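Nastia Household Robotics Project

The Nastia project is a student project in household robotics, run as a two-semester elective at Obeidat Technical College. Students teach a humanoid robot to carry out simple bedroom chores, the best known being the collection of plush toys from a bed into a storage basket.

History

The elective was set up by Fouad Khoury, a lecturer in control engineering, and first ran with 6 students. Rohani Liew joined as lab instructor the following year. Early classes used a tabletop arm – the bedroom setting was added at the students' request.

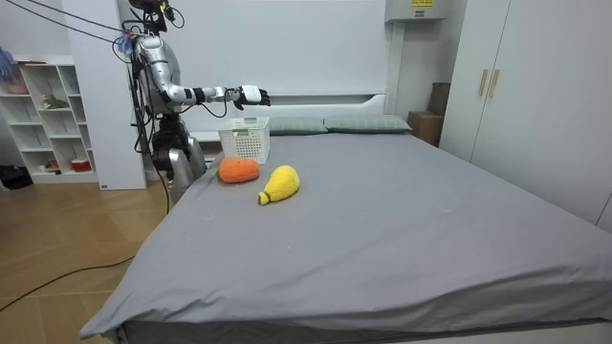
Coursework

Students work in teams of three. Each team writes a task plan, operates the robot by turns and keeps a log of every attempt. One class recorded 556 attempts between January and May. Grading is based mostly on the log, with a smaller share for a final demonstration.

Toys of different shapes are used so that a single grasp cannot serve for all of them.
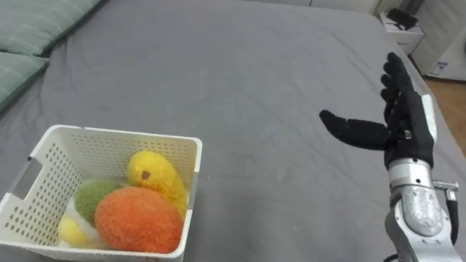 The second semester covers data labeling and error analysis. Ebuka Effiong and Imad Abou Jaoude, both former students, wrote Custico, the labeling tool used in the class. It replaced a shared spreadsheet.

See also

Fedix (student robotics contest)
Service robot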